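2025-11-28

Long day on the pick-and-place question. Sevim wants a paragraph for the Sidusitz report on whether an arm can be trusted with small sorting jobs, the kind people do at a kitchen table or a packing bench: screws into trays, buttons into boxes, pills into a weekly organizer. My draft answer is "partly," and she will ask me to define partly.

The simulated board task is still the closest thing we have to that. Ten pits, two rows of five, red discs going in from a loose heap on the table.
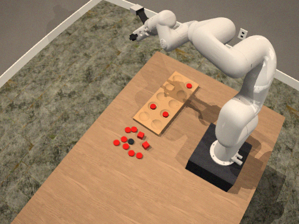

Went through the logs until lunch. There are 1,603 attempts in the set and I had marked 788 of them by the end of last week. Most of the trouble is in the grasp. Discs that touch each other get nudged before the fingers close, and the planner goes on using the old position. A person corrects for this without noticing. Placement error is small by comparison and I may drop that table from the report.

Marwa called at two about the Naltby trial. They want the real arm clearing a cutlery drawer by February. I told her the drawer is harder than the board: deep sides, shiny metal, everything overlapping. She wrote that down and did not change the date. 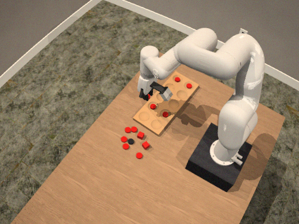 Reran the contact settings after the call. Lower friction on the fingertips made things worse, higher friction hid the problem. Left it at the middle value. Run 871 crashed again on load and I have stopped trying to save it.

Efthymia's objection is that a tidy room flatters the machine, and I think she is right. Our test room has a blank corkboard, an empty shelf and one table with nothing on it that doesn't belong to the job. My own kitchen has never looked like that. Asked Zineb whether we can add clutter without rebuilding the collision meshes. She thinks so, but not before the report goes out.
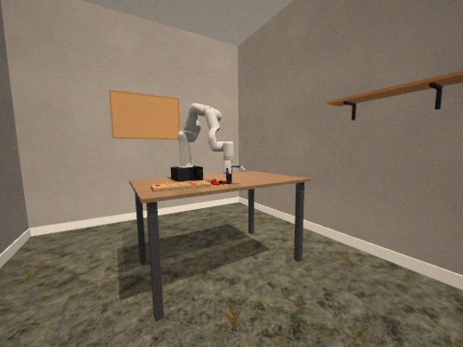

My wording for Sevim, as of tonight: sorting known parts on a flat surface, yes, slowly, with someone nearby. Household chores in general, no. I would not put a date on the second. The wide view settles one point for the layout section, as the base sits well back on the tabletop and leaves the front for the board and the pieces, so I can stop arguing with Ghizlane about moving the pedestal. Monday: mark more logs, fix the units in the force plot, send Marwa the drawer measurements.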